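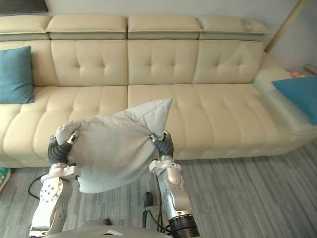
Wael Ait Brahim, technicien matériaux

Mars, 9h20. Lames Plaltgate, lot 176, plastique recyclé. Deux lames voilées après la nuit en étuve, les autres ok. Perçage à refaire -- avant-trou trop juste, ça fend côté chant. Vis inox Busar en attente, toujours pas livrées.
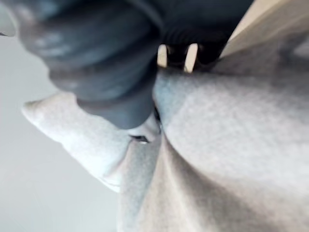

Tissu gris clair, de près.

Essai de charge banc Kunon : 200 kg tenu, 300 kg l'assise fléchit et revient pas complètement. Revoir l'entraxe des traverses, demander a Nhàn le plan à jour.

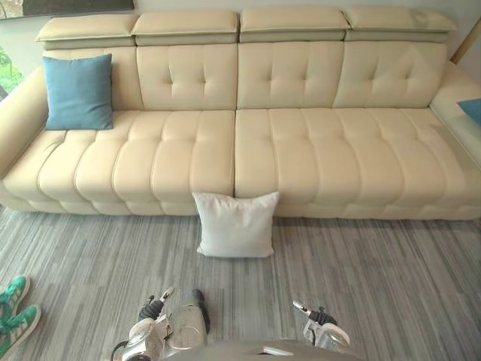 Teinte : l'échantillon Vigfúsdóttir tire trop sur le vert, en recommander un. Nettoyer l'étuve avant le prochian lot.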